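# Buy the insert first

Most people buy a throw pillow by its cover. They see a color they like, check that the size is 18 or 20 inches, and add whatever insert the store suggests. Six months later the pillow is flat across the middle, the corners have gone limp, and they blame the cover.

I think the insert should come first, and I think stores should sell it that way.

I worked the home floor at a small shop called Pearce for 11 years, and I handled most of the returns. Very few were about color. People brought pillows back because they sagged, or because they felt like a bag of crumbs, or because the cover had gone baggy. The cover hadn't changed size. The filling had packed down inside it and there wasn't enough left to hold the fabric out.

The usual polyester insert is blown fiber in a thin shell. It looks full on the shelf. Lean on it every evening and the fiber clumps, and no amount of punching brings it back. Feather goes flat too, but you can shake it up again in a few seconds. Down and feather mixed costs more and sits better. Wool is heavy and keeps its shape longer than people expect, though some find it too firm for the small of the back.

Size matters as much as filling. An 18-inch cover wants a 20-inch insert if the insert is feather. With firm polyester you can go up one inch and stop there. Matching sizes exactly gives you empty corners on the first day. I have said this to hundreds of customers and I still see 18-inch covers sold as a set with 18-inch inserts, including by stores that know better.

The answer I get from the trade is price. Analyn Lumbao, who bought for us at Pearce, used to argue it with me in the stockroom. Her point was that a shopper has a number in mind, and if the insert takes up most of it there is nothing left for the cover, and the cover is what brings the shopper in. She is right about how people shop. I don't think it follows that we should help them do it badly.

Look at the money. My last two pillows for the den took feather inserts at $36 each, and I put plain cotton covers on them that cost $16. That made $52 a pillow, with most of it hidden inside. A neighbor paid $67 for one pillow the same month, an embroidered cover with a fiber insert thrown in. Hers was prettier in the box. Mine still stand up on the sofa, and when I get tired of the covers I can replace both for $32 and keep everything else.

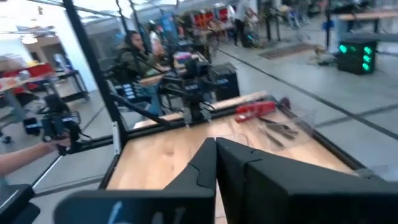 Covers ought to be treated like bedsheets. You own a couple of sets, you wash them, you swap them when the weather turns. That only works if the cover comes off, so I won't buy one that is sewn shut, and I'm wary of the envelope back too. An envelope back gapes once the insert is a proper size. A zipper along the bottom seam is better. It should run nearly the full width, or you will be stuffing the insert through a hole the size of a mail slot and tearing the ends of the seam while you do it.

Fabric is where I part ways with a lot of decorating advice. Velvet is recommended everywhere and it is fine in a room where people sit up straight. In a room with a dog it is a lint brush. Linen wrinkles, and I like that, but a buyer should be told. Heavy cotton is dull to write about and does nearly everything well. If you want pattern, get it printed or woven into cotton and skip the beads, tassels and mirrors. They scratch, they catch on sweaters, and they keep the cover out of the washing machine.

Mark Anthony Baluyot and I disagree on this. He does rooms for a living and says an accent pillow is there to be looked at, and that nobody minds moving it to the chair before they sit down. I mind. If a pillow has to be moved every time the sofa is used, it is taking up space somebody paid for. I would sooner have two good ones than five that live on the floor.

There are signs of some sense coming in. Wovberg lists the fill weight in ounces next to the size, which lets you compare two inserts without squeezing them. Anent sells covers and inserts on separate pages and doesn't pretend a bundle is a bargain. Fludis still hides the filling under a heading called "care and details," and you have to open it to learn you are getting fiber. I'd like every store to print three things where the price is: what's inside, how much it weighs, and whether the cover comes off.

Until they do, ask. If the clerk doesn't know, unzip the cover and read the tag on the insert. Press the middle with your palm and see whether it comes back. Then weigh it in your hand against another of the same size and the same filling. The heavier one is usually the better buy.

If you already own covers you like, leave them alone and change what's in them. Measure the cover flat from seam to seam with nothing inside, and go up from there. The old inserts can be opened and used to top up a floor cushion, or cut down for a dog bed.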